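Muli Supper Club: minutes of the crockery meeting, 12/2/25

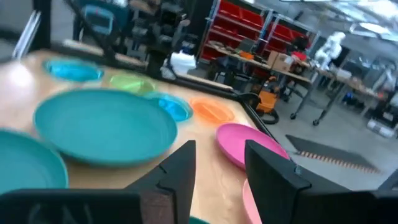

Mwanahawa opened by thanking everyone for coming out on such a filthy evening, and we went straight to the question of what we eat off! The old white china from Dridia is down to the chipped ones and we all agreed it has had its day. Everybody loved the coloured set laid out on the wooden table, and the see-through bowls in lime green, blue and orange got the most praise of the night (the orange one has a lovely faint ridge pattern). The wide teal plate with the raised rim was the favourite for stews and anything with gravy. One vote for hot pink as the pudding plate, then several more once people thought about it.

Cost. The quote from Ukomeck is 715 with delivery, or 600 if we collect. Collecting it is! Mwanahawa Muriithi has the big car and is happy to go.

Colours. Long and very cheerful talk about whether each table should have its own colour or whether we mix. Mixing won, by 5 votes.

Storage. Bowls to go on the low shelf by the sink, plates in the tall cupboard. The Dridia china will be offered to Mindside for their kitchen, chips and all.

Any other business. More serving spoons, please. The big ladle is still missing.

Next meeting in April, at the usual time. Bring a pudding.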